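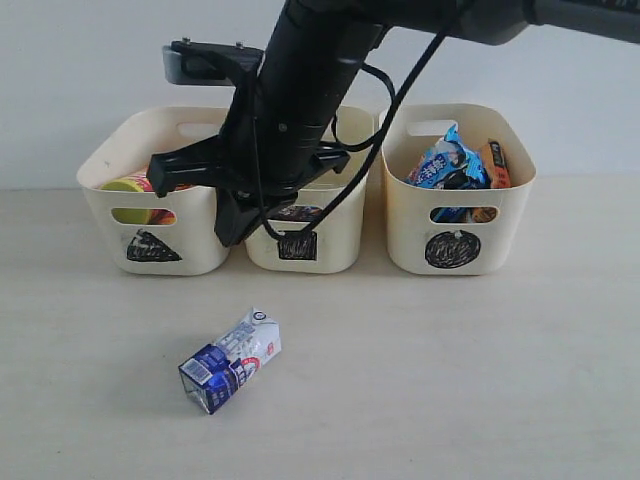 The sorting planner now treats a release pose as something that has to be earned from the depth data, where before it was read straight out of the bin table. The old version looked up the center of the bin assigned to the class, added a fixed height and went there. That was fine with empty bins. With goods already in them it is a poor choice, and the triangle and circle bins both have packages inside. The blue snack bag in the circle bin is propped upright, which is the shape the old drop pose handled worst in the logs, since a tall thin package near the middle takes up most of the clearance the wrist wants. The milk carton, lying diagonally in front of the bins, is the item the planner sees as unsorted. Everything inside a rim is considered sorted and is masked out before segmentation.

November 7, 2018. Branch is release-pose on the Plorkham repo. Config is bins_c, not bins_b. bins_b still has the old rim height and should be deleted once Nair has been merged.

Naming, for anyone reading this cold: Plorkham is the task layer, Nair is the motion planner wrapper, Stasberg is the perception node. The bins are known to the code by their marks (triangle, square, circle), never by left and right. We had a sign error in February that swapped the two outer bins in the transform tree, and the task layer happily sorted mirror image for an afternoon.

Perception

Stasberg publishes a height grid per bin, taken from the merged cloud after self-filtering. Two problems with it.

First, the oval cutouts. The plane fit for the front wall was using every point inside the wall's bounding box, and points seen through the cutout belong to whatever is stored behind it. Packaging close to the cutout pulled the fitted plane inward. Added a mask for the cutout from the bin model and refit. The plane is now stable between frames. The same mask is applied to the handle cutout in the back wall, where we were picking up the room wall.

Second, the self-filter. The arm covers a lot of the square bin when the wrist is over it, and the cables are not in the robot model at all. They loop well outside the wrist and come back in near the gripper, so the filter leaves a thin arc of points hanging in the air. Stasberg then reports an obstacle that moves with the arm. Nair refuses to plan because the start state is in collision with it.

Tried padding the wrist link. That removed the arc but also removed real points from the rim. Reverted. What is in the branch now is a separate swept volume attached to the upper arm and the wrist, used by the filter only and ignored by the collision checker. The volume is hand-tuned and will be wrong if the cables are rerouted. Left a note in the config to that effect.
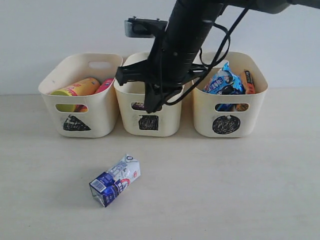
Grid cells hidden by the arm are now marked unknown. They used to keep the default of zero, meaning bin floor, meaning free. This was the real cause of the planner's preference for the square bin in the ambiguous cases: it looked empty whenever the arm was parked over it. Unknown cells inherit the last observed height and carry an age. Past the age limit the task layer asks for a look from the retracted pose before it commits to a release.

Mark detection is unchanged. The marks are hand drawn and the template matcher does not like the triangle, which scores lowest of the 3 on every run. It still clears the threshold. I would prefer to fit the outline and count corners, but there is no reason to hold the branch for it.

Planning

Release pose search as implemented:

Sample over the bin opening, shrunk by the finger width plus margin.
Reject samples where the height grid under the footprint exceeds the rim minus the item's held length.
Score the rest by distance to the nearest tall cell and by wrist rotation from the approach pose.
Take the best one. If none survive, report bin full and leave the item on the table.

Footprint is for the open gripper. I had it closed at first, and the fingers need space to let go. The forearm link also has to be checked against the neighboring bins, as it comes in at an angle and the gaps in the row are small. Nair does this if the bins are loaded as separate meshes. They were loaded as one box, which blocked the openings completely; whoever wrote that had then turned off collision checking for the box to get any plan at all. Both undone.

Replayed 527 logged requests through the new search, planning only, no motion. 6 came back with no valid release pose. Went through those by hand. In 2 of them the height grid was mostly unknown and the retracted look would have been requested on the live system, but replay has no way of answering that request. The others are long items held upright over a bin with something tall in it. Rejecting them is correct under the present rules. A tilted release would probably solve them and I don't want to start on that yet.

Planning time went up. Most of it is spent in the footprint check, which walks the grid in Python. Moving it into the Trineton library is a small job and the interface already takes a grid and a polygon.

Open items

Retracted look has no timeout. If Stasberg drops a frame the task layer waits forever.
Carton grasp: the box fit gives two equally good long-axis directions and the choice flips between frames. Lock it at the first detection until the item is lifted.
Age limit on unknown cells is a guess. Needs a value from the logs.
Revathi Thampi has the rim calibration script. Ask whether it writes bins_c or still bins_b.
Bin full is logged as a warning and should be a task result, so that the counts come out in the run report without grepping.

Not merging until the timeout is in. Replay command and seed are in the commit message.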